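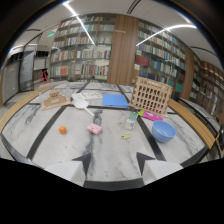
开普敦，2018年9月17日 星期一

大理石桌面的水渍圈，大家都是怎么弄掉的？

楼主 面条要过凉水
先说情况。搬到开普敦第二年，租的房子太小，一直没买正经桌子。上个月终于在Llewellyn旧货行淘到一张，白底灰纹，嵌着黑条的那种，两边带浅色木栏。老板开价挺狠，我磨了半个下午，他才松口，还搭了一罐用剩的蜡。
桌子抬回来那天我高兴得不行，晚上就请人来吃饭。结果第二天早上一看，靠我坐的那边多了两个圈，一个是柠檬水杯子留的，另一个估计是醋碟子。摸上去有点涩，斜着看特别明显，正面看倒还好。孩子的纸板城堡现在还放在桌上，他不让收，我就先绕着擦。
我试过的：温水加洗洁精，没用。小苏打调糊敷了一晚上，没用，好像还更白了一点？旧货行给的蜡抹了一层，当天看着好多了，过两天又出来了。
有没有过来人指点一下，要不要请人重新抛光？打了一家叫Tremach的石材店，人家说上门费另算，口气也不太想接这种小活。

2楼 老陶不喝茶
柠檬和醋那个不叫水渍，叫酸蚀。石头表面被咬掉一层光，你怎么擦都擦不掉的，擦的是脏东西，可它不脏啊。
小苏打糊是吸油渍用的，对这个没意义。赶紧停了吧。

3楼 nandi_s
同意楼上。我先生家里在德班做过十几年台面（我中文名没起好，大家叫我Nandi就行，Nandi Sibiya），这种浅的圈，用大理石抛光粉，湿布，打小圈，慢慢来。我家厨房那块就是我自己弄的，弄了两个晚上，手酸得抬不起来，但是圈真的淡了！
蜡别再上了，下面不平，上面糊一层，过几天又是老样子。要抛也得先把蜡洗掉。

4楼 面条要过凉水（楼主）
谢谢两位！原来是酸蚀，我说怎么越擦越来气。抛光粉哪里买？五金店我去过一家，店员给我拿了一瓶擦不锈钢的……

5楼 石头记
擦不锈钢的千万别用。
抛光粉我用的是Flinatus，小罐的，431兰特，贵是贵，一罐够用好几年。大超市没有，要去卖瓷砖石材的店问。

6楼 阿布在路上
431？？我上次看到的时候可没这么贵。你们是不是被宰了。
另外我说句不好听的，别自己磨。我妈当年就是自己磨，磨完那一块比旁边亮出一大截，坐在沙发上都看得见，后来整张桌子重新做了。省小钱花大钱。

7楼 nandi_s
@阿布在路上 那是因为只磨中间不磨边上吧。要往外面带，越到边上手越轻。还有，桌子原来是亮光还是哑光也有关系，哑光的根本就不该用抛光粉，用细砂纸就行。楼主你的是哪种？

8楼 面条要过凉水（楼主）
呃……怎么看？我对着灯看，能看见灯的影子，糊糊的，不像镜子那么清楚。

9楼 石头记
那就是半亮，用旧了的亮光面一般就这样。可以用粉。先找个不起眼的角落试，等干透了再看效果，湿的时候什么都好看，骗人的。

10楼 阿布在路上
行吧，反正不是我的桌子。
不过黑条那里你们都不提？嵌的黑条如果是另一种石头，硬度不一样，一起磨容易磨出高低来。楼主的圈离黑条远不远？

11楼 面条要过凉水（楼主）
有一个正好压着黑条的边……白的这半边很明显，黑的那半边发灰。

12楼 老陶不喝茶
这个阿布说得对。黑石头发灰更难弄，压着黑条的那个找师傅，另外一个自己练手。

13楼 Gert在斯泰伦博斯
我中文打字慢，见谅。我叫Gert Nkuna，以前在武汉读书。我家也是旧大理石桌，我的办法是不管它。我奶奶那张桌子全是圈，我们吃饭都坐自己的圈前面。意大利那边老咖啡馆的桌子不也都这样？用着用着，新的圈多了，旧的就看不出来了。

14楼 石头记
哈哈哈哈这个思路可以。但是该上保护剂还是要上，不然油渗进去就真没救了。酸蚀只伤表面，油是往里走的。

15楼 老陶不喝茶
保护剂也挡不住柠檬，先说清楚，免得楼主上完了又开始放心大胆地喝。它就防油防茶色，给你多留点时间去擦。要防酸只有垫杯垫。

16楼 面条要过凉水（楼主）
杯垫已经买了一包，软木的，目前全家只有我一个人在用。
保护剂有推荐的吗？旧货行老板说Flarkulach好，可他自己店里就卖这个，我不太敢信。

17楼 nandi_s
Flarkulach我用过，味道大，开着窗晾一天才散。效果还行吧，我大概一年补一次。滴几滴水在桌上，等一刻钟擦掉，石头颜色变深了就说明该补了。一定要先把圈处理完再上，顺序反了又得洗一遍。

18楼 阿布在路上
一年一次也太勤了，我们家三年没补过，好好的。

19楼 nandi_s
你们家吃火锅吗？

20楼 阿布在路上
……不吃。

21楼 面条要过凉水（楼主）
我们家吃，每个星期都吃。那我按一年来。
汇报一下进度：蜡洗掉了，用的中性清洁剂，洗了三遍水才不滑。周末去买粉，先拿单独的那个圈下手。黑条那个又打电话问了Tremach，换了个人接，态度好多了，说攒够同一个区的活就一起过来，让我等通知。

22楼 石头记
等通知那就是遥遥无期，我等过他们家一个多月。你隔几天打一次，别不好意思。

23楼 Gert在斯泰伦博斯
等的时候可以先坐那个位置吃饭，盘子盖住就看不见了。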